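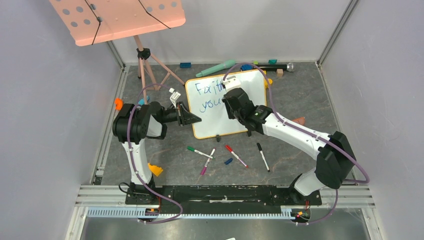 Whiteboard wiping on the Trivton cell, right arm on the eraser.

Review: Trivton two-arm recording cell, after a summer of hard use
28 July 2026

I've been putting off writing this because I kept finding new things to like, and a review has to stop somewhere. We bought the Trivton in spring for our small lab at Nasdale, where we collect demonstrations for a model that learns tabletop jobs by watching them done. At the time of writing we have 3,000 recorded episodes off it, of which 2,579 passed our checks and went into the training set. For a first go with new kit I'm delighted with that!

What you get is a pair of arms on one long rail, walls to go round the floor, the recording software and a pair of hand controllers. Putting it together took Aslı Değirmenci and me 2 days, most of it spent squaring up the walls. The instructions are good until the page on the rail, which assumes you've already read the page after it. Read both first.

The best part is the feel of the controllers. I've used a Ladefoged set before and always came away with sore wrists and a lot of jerky episodes. These are light, they follow your hand closely, and when you press on something you get a bit of push back. That matters hugely for wiping. A marker line on a whiteboard needs steady pressure, and a person who can't feel the board will either skate over the writing or shove the whole thing backwards. Signe Þórarinsdóttir had never driven an arm in her life and was making usable wiping episodes before lunch on her first day.

Whiteboard wiping has become our favourite task, by the way. We write a different word or two each time, in different colours, move the board a little, and leave other bits and pieces lying on the floor so that the model doesn't learn to expect a tidy room. Resetting is quick - write, shuffle, go. I'd recommend it to anyone starting out. Folding cloth is a much harder first task and we lost 38 episodes in a row to it before giving up for the month.

The software deserves a word too. You can mark an episode as bad the moment it goes wrong, with a foot pedal, and carry on without letting go of the controllers. You can also add a note afterwards ("grabbed the cap, missed the pen") and search on those notes later. I use that search every single day.

Now the grumbles. The cables are held along the outside of the arms and they do swing about when you reach across yourself, so keep tall things well clear. The grippers are fine on pens and erasers but poor on anything thin and flat; we gave up on playing cards. Exporting is slow if you leave it to the end of the day, so do it in batches. And the spare gripper fingers we ordered are now promised for August, which is a long wait for two small pieces.

A few people have asked how it compares with the Hukuvov bench. I only had that on loan, so take this lightly, but the Hukuvov has the longer reach and the Trivton is far nicer to sit at for a whole afternoon. If your work is on big objects I'd look at the Hukuvov. For pens, caps, blocks and boards I'd buy this one again tomorrow, and we're already arguing over where a second would go.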